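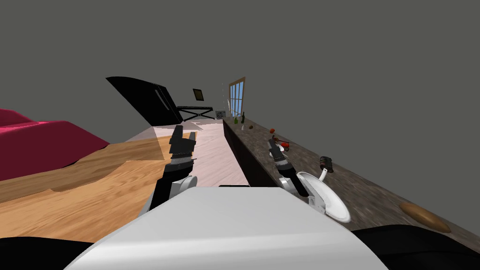

About Tivley

Tivley is a travel diary site, run by Mahnaz Hassanpour and Jamshid Kordestani. We write up day trips and long weekends, mostly by car, mostly to places that have been oversold.

We don't trust the word "charming." A town that calls itself a hidden gem usually has 50 parking spaces and a fudge shop. We go anyway, pay for our own lunch, and write down what the day was like, including the drive home.

There are 848 entries so far. Jamshid would go back to 83 of the places - Mahnaz says that's generous.

We take no free rooms or meals. If a resort tells you we loved it, check the entry. We have doubts about star ratings too, so you won't find any.

Corrections are welcome, but please tell us when you visited. Lake places are very different in October.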